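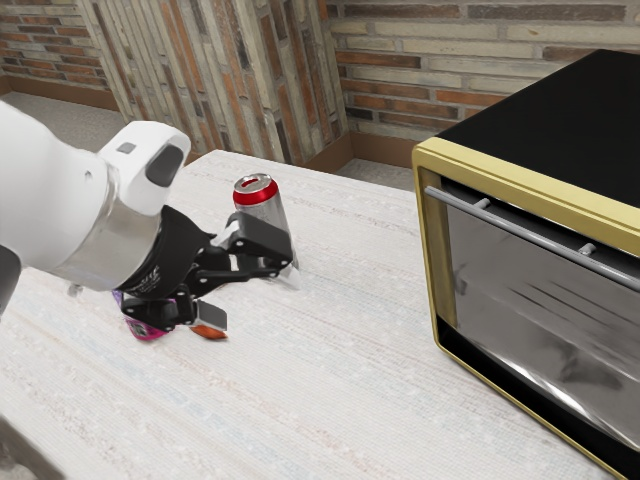 Chapitre 4
Écrire pour l'oreille : le récit documentaire en feuilleton

Le podcast narratif est un genre plus jeune que la plupart de ses auditeurs, et pourtant il a déjà ses habitudes, ses tics et même ses vieilles querelles, que nous allons prendre le temps d'examiner ensemble dans ce chapitre. La première de ces querelles porte sur la description. Comment faire exister un lieu ou un objet pour quelqu'un qui fait la vaisselle en nous écoutant ? Prenez un bras robotisé blanc, aux formes lisses et arrondies, qui s'avance au-dessus d'une table blanche et se termine par une pince noire à deux doigts : à l'image, un coup d'œil suffit, alors qu'au micro il faut choisir par quoi commencer, et je vous conseille presque toujours de commencer par la pince, car l'oreille retient mieux ce qui peut saisir que ce qui brille. Nous reviendrons souvent à cette question du premier détail, qui occupe bien plus les auteurs qu'on ne l'imagine (et qui m'a valu, je l'avoue, quelques nuits assez courtes).

Notre fil conducteur sera la série Ulurville, produite par le studio Hudari, dont le premier épisode a été mis en ligne le 14/9/18. Elle raconte, en 13 épisodes, la fermeture d'un cinéma de quartier et la disparition de ses archives. Le sujet paraît mince, n'est-ce pas ? C'est justement ce qui la rend si commode pour nous : presque tout son charme tient à l'écriture, au rythme des phrases, à la place laissée aux silences. Le pilote dure 46 minutes, et je vous encourage vivement à l'écouter une première fois sans prendre de notes, en marchant si possible, avant d'ouvrir la transcription.

Nous la comparerons à Skullora, fiction à plusieurs voix qui emprunte au documentaire ses hésitations et ses bruits de couloir, puis au fonds Chrysikopoulos, un ensemble de 200 bobines radiophoniques dont 100 sont aujourd'hui consultables. Vous verrez que les feuilletonistes d'autrefois connaissaient déjà fort bien l'art de suspendre une phrase avant la coupure publicitaire !

Avant d'aborder la section 4.1, choisissez un objet de votre cuisine et décrivez-le à voix haute, en une minute, sans le nommer. Enregistrez-vous, même avec un simple téléphone, et conservez la prise : elle servira de point de départ à l'exercice de montage qui clôt le chapitre.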